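Cuker bench (gripper comparison)

The Cuker bench is a way of comparing robot grippers by swapping them on the same pair of arms, in the same room, with the same chores. I've been keeping this entry going for a while now, so you'll have to put up with me saying "I" in it (the other editors gave up asking me to stop!). It started out at Hurnlow as a one-page checklist and grew from there.

Origins

Fahad Abbasi wrote the first checklist, and it was all about one question: does the gripper hold the thing or drop it? Liltthorpe took it up later and added the simulated rooms, and a small group in Bragança did the scoring sheet we still use. I came in around the sheet, which is why I have such strong feelings about column widths.

How a run works

You load a furnished room, park a two-armed robot near a table and give it 20 chores to get through. Each gripper gets 600 tries in total, spread across different rooms and lighting. A try counts as a pass if the object is lifted, carried and set down where the chore sheet says. Dropping it and picking it up again is a half, and yes, we argued over that one for most of an August.

The rooms are meant to feel lived in, with pictures on the walls and bits and pieces on the table, and the view comes from the robot's side, so its own body takes up plenty of space down front.

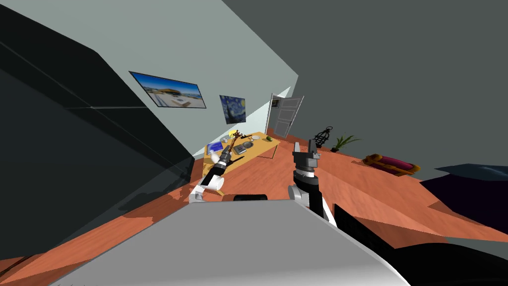

Can I compare a suction cup with a two-fingered gripper on the same score sheet?
Use the same sheet but keep the results in separate tables, as suction cups skip the finger-width chores and their totals come out of a shorter list.

Two-fingered parallel grippers

These are the ones I like best, and I'll own up to the bias. The fingers stay parallel as they close, so you can work out the opening you need from the object's width and be done with it. Round things are harder! A ball only touches flat fingers in a couple of small patches, and if you come in slightly high it squirts away from you.

Camera and controller settings

Keep both fixed for the whole comparison. Early Hurnlow results mixed two controllers, and the slower one made a perfectly good gripper look clumsy. Those numbers are still floating about on old pages, so check for the note "rev 101" before you quote anything. The full log has about 3,000 entries and the older ones are still being sorted.

Last edited 2018-06-25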